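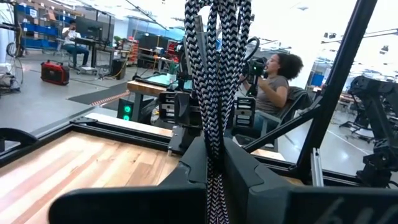 Apprentissage par démonstration : point d'étape du projet Sukunia

19 septembre 2019

La téléopération demeure, au sein de l'atelier Vusa, notre méthode principale pour enseigner une tâche au robot. L'opérateur conduit le bras à distance ; les mouvements enregistrés servent ensuite à l'entraînement. Depuis juin, 104 démonstrations ont été retenues, d'une durée moyenne d'environ 40 secondes.

La manipulation de câbles constitue l'exercice le plus exigeant. Il convient de saisir le faisceau entre les deux doigts sans entraîner ses voisins — difficulté que la gaine tressée n'atténue guère.

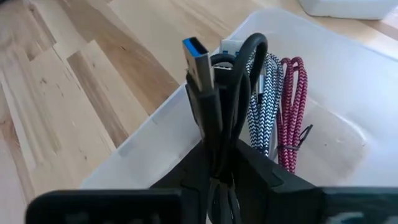 Crédit photo : atelier Vusa / projet Sukunia

Les prises hésitantes sont conservées et annotées séparément. La prochaine série portera sur la dépose des câbles.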